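Re: [grindlow-lunch] baskets or trays for the sandwich table

On 11 September at 8:40 am, Samarakoon wrote:
> Do we really need both? I vote trays only. The round baskets
> shed bits and they don't stack, and last time half the rolls
> ended up on the floor of the van. Furnlow has the white trays
> in packs of 4, could get another pack before the hall lunch.
> Also who has the list of what goes in what?

Quick one, between loads.

Keep both please. Trays for anything with a wet filling – tomato, cucumber, the egg – they wipe down in a second and the lip stops things sliding. Baskets for rolls and whole fruit only, with a napkin in the bottom. Never had a basket shed on me but I do shake them out over the sink first, maybe that's it.

Stacking: they do nest if you go biggest at the bottom. The van thing was my fault, crate wasn't strapped.

I have the list. Short version, 39 people so far:

wedges on trays, one layer, cut side facing out so people can see whats in them
rolls in the round baskets
nothing with mayo out before 11
labels in front, not on the food

Yes to one more pack from Furnlow if they still have the same size, the last lot from Sketitik were a bit too long for the fridge shelf and I had to put them in at an angle. Keep the reciept.

Someone also asked about wrapping. Wrap the wedges one by one, bread goes dry at the corners otherwise. Foil is no good, people open three to find the one they want and then leave the other two.

Baskets and trays are both at mine, I'll bring them over the evening before. Tables need a wipe before anything goes down, will do that when I get there unless someone beats me to it.
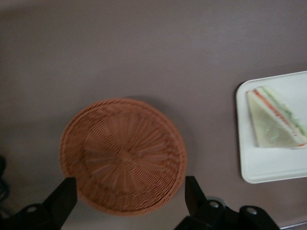
Oh and cake – still no one down for cake. Reply to the list not just me pls, I lose track otherwise.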